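Mistska nursery puts its faith in a hedge that sulks

A nursery that spent four years trying to persuade gardeners to buy a plant that does very little has finally put it on general sale. The plant is a slow-growing hornbeam called Tender, and its chief selling point is that you will hardly ever have to cut it.

Mistska, a wholesale grower better known for bedding plants, says it has 800 young hedging plants ready to go out this April, all raised from cuttings of one reluctant parent. The original turned up in a seed tray among ordinary hornbeams, where it was taken for a failure and nearly went on the compost heap. Its neighbours reached 40 cm in the time it took to produce a second set of leaves.

"We kept it out of pity," said Chandrasekhar Joseph, who looks after the hedging side of the business. "Then my back went, and a hedge that doesn't grow started to look like a very good idea."
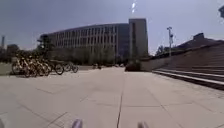 Tender is meant for town gardens and public spaces, where hedges are planted with great enthusiasm and then left until they have eaten the footpath. It keeps the usual hornbeam leaf, pleated and toothed along the edge, and holds on to its brown foliage for much of the winter. Joseph reckons it will suit the kind of broad paved square that landscape designers seem so fond of, pale slabs in every direction and a row of parked bicycles for company, provided that whoever lays the slabs remembers to leave a bed. In his experience they remember after the slabs have gone down. He would like the bed to be dug deep, with the old builders' rubble taken out, and would settle for being asked beforehand.

The name has already caused trouble. Tender is perfectly hardy and came through the nursery's coldest frosts without losing a bud, but two garden centres have put it under glass with the citrus. Mistska says the name refers to the colour of the spring leaves. Joseph says it was chosen late in the afternoon and that he had wanted to call it something else.

Not everybody is convinced. Ashwin Ramasamy, who designs gardens under the name Acharya and has had 16 of the plants on trial along a client's drive, likes the leaf and the neat habit but questions whether people will wait for it.

"The client rings me every spring to ask if they're dead," he said. "I go round, I scratch the bark, it's green underneath, I go home again. I have started charging for the visit."
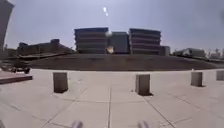
Ramasamy advises planting closer than you would with common hornbeam, and buying the largest plants you can afford. He waters well through the first two summers, mulches in late winter and otherwise leaves them alone. Feeding makes no difference that he has been able to see. A light trim in late summer is enough to keep the top level, and in the first years there may be nothing to trim at all - he still takes the shears, as clients like to see them.

The plants will grow in sun or part shade and put up with clay, though not with standing in water all winter. Mistska expects a hedge to reach up to 4 feet, eventually, and has declined to say what it means by eventually.

Stuvitz, the garden centre group, will stock Tender in its larger branches, sold bare-rooted while the season lasts and in pots after that. The plants will carry a yellow label asking customers not to return them for being small. Mistska is meanwhile working on a beech with the same habit, and hopes to be able to tell the two apart once it has grown enough leaves.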